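Tarjetas a toda prisa (y un papel nuevo!)

Hola holaaa! Miércoles y yo sin publicar nada desde hace siglos, perdón. Vengo corriendo, que tengo la plancha encendida y la cena sin hacer.

A ver. Tarjeta de cumple para mi cuñada. Base blanca de 200 gramos, la de siempre, la de Jitex. Encima un retal del bloc Mengal, el de las florecitas mostaza, que ya me queda nada y menos. Lo corté torcido la primera vez, cómo no. Segunda vez bien.

El sentimiento es del set nuevo de Zilex, 8 sellos, monísimos todos pero el de "felicidades" se me queda flojo de tinta por una esquina. Lo lijé un poquito y mejor. No perfecto, mejor.

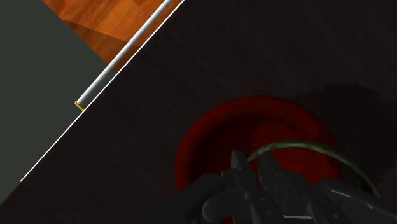
Marrón muy oscuro, verde grisáceo y una línea blanca.

Y esa es la combinación que quiero probar para las de chico, que siempre me cuestan un mundo. Cartulina oscura, una tira fina blanca en diagonal y ya. Sin lazo. Bueno, igual un botón.

Otra cosa, las troqueladas de Kirkness me llegaron por fin!! Pero la cartulina de 160 se me dobla al sacarla, asi que habrá que subir de gramaje. Si alguna las tiene que me cuente qué papel usa, porfa.

En junio quiero hacer sorteíto, ya os dire. Me voy que huele a quemado.

Besos y purpurina!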